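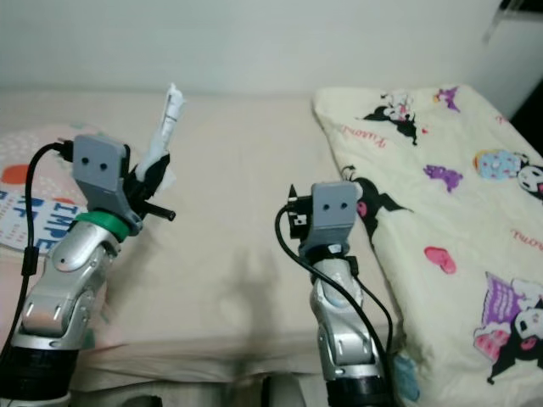 Buy the spare gripper fingers before you buy the arms, a reader wrote after my last budget post, and I ignored it, having already spent the money on arms. There are two of them, over a bed with a Kuromi blanket, and my spreadsheet now stands at $2,226.

The Kikeson quote left out cables. Lastow included cables and charged $269 for mounting brackets. Pichler has yet to answer, which keeps them the cheapest.

I had set aside $500 for extras, a word I plan to define more strictly by December. Next on the list are 4 spare fingers from Valtness, plus shipping, plus whatever shipping turns out to mean. The second gripper camera can wait.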